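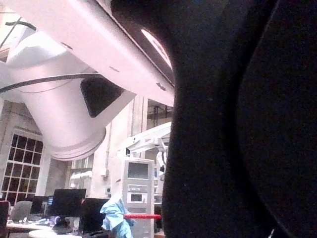

The view from one of the arms, looking out across the lab. Two of the white arms are in it, plus the window side of the room.

I'd been emailing with Hyun-seo Ok since August before I finally got to sit in on a session, and the first thing I learned is that a session is mostly talking. Ok runs the recording work for Sarkent, a small project that wants a surgical robot to learn suturing from people who already know how to do it. People drive the arms, the arms tie knots, and everything gets saved.

"We ask for the boring ones," Ok told me while we waited for a log server to come back. "Everybody who sits down wants to give us their most beautiful stitch. I want the Tuesday afternoon stitch."

I laughed, but Ok was serious (and a little tired, I think). The group set itself a target of 500 recorded knots for the first release. When I visited they had 62 they were happy with. I said that sounded low and got a look.

"We have a lot more than 62 on disk," Ok said. "We have 62 where the labels agree with the video, the joint data is complete, and the person didn't stop in the middle to ask me what's for lunch."

The labels are where the hours go. Each recording gets chopped into steps — reach, grab the needle, drive it through, pull the thread, wrap, cinch — and the steps are marked by hand in a tool called Visska. I tried it on an old recording and was terrible at it. Where does "pull" end and "wrap" begin? I put the line in one place, Ok put it almost a second later, and a third person in the office had it somewhere else entirely. They've settled on a rule now: the step changes when the jaws change direction. It's wrong sometimes, Ok says, but it's wrong the same way every time, and the model can live with that.

I asked why they bother with so many cameras when the arms already report their own positions. Ok pulled a chair over for this one.

"The arm knows where the arm is. It doesn't know anything about the thread. Thread is the whole problem! It curls, it lies across the last knot, it sticks to the surface. If you train only on the joints, you get a robot that makes lovely suturing motions in the air."
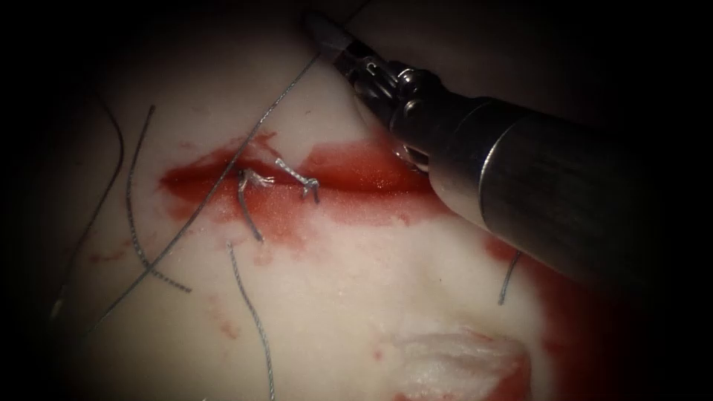

So the rule is that loose thread stays where it falls. Early on they used to tidy up between knots, snipping and clearing every leftover strand, and the first model they trained came out badly spoiled. Give it a clean surface and it did fine. Leave one old strand lying near the target and it would go after that with total confidence. "It had never seen a mess," Ok said. "We raised it in a hotel."

The red fluid came in for the same sort of reason. I had figured it was there for realism, to make the videos look serious for the people who pay for them. Ok says the bigger thing is glare. Anything glossy throws highlights, and highlights look an awful lot like thread or metal to a network that hasn't seen enough of them.

Then there are the failures. Sarkent keeps every dropped needle and every knot that slips, tagged and stored apart from the good ones. A partner group at Vundmont wanted them thrown out, and the two sides went back and forth on it for weeks. Ok won, more or less. The failures stay, but they have to include the recovery, so if you drop the needle you're expected to go and pick it up again while the recording runs. Operators hate this. One of them asked to have his name taken off a file.

A shift at the console is 40 minutes, then a break, and Ok won't bend on that. They plotted it once: past that point the hands get slower and the pauses get longer, and the model picks up the pauses right along with everything else. An early version used to hover over the tissue for 3 seconds before every grab, for no reason anyone could find, until somebody went back and watched the late-evening recordings.

I asked what Ok would do differently if they were starting over.

"Write down who was driving. For the first month we didn't. Now I have these files, good files, and I can't tell if it's one person with a strange wrist or four people with a strange day."

The server came back while we were on that subject, and Ok went off to restart the Ko scripts, which copy the recordings over at night. I got a turn at the console afterward. My knot went in with the failures.

Posted 2021-02-11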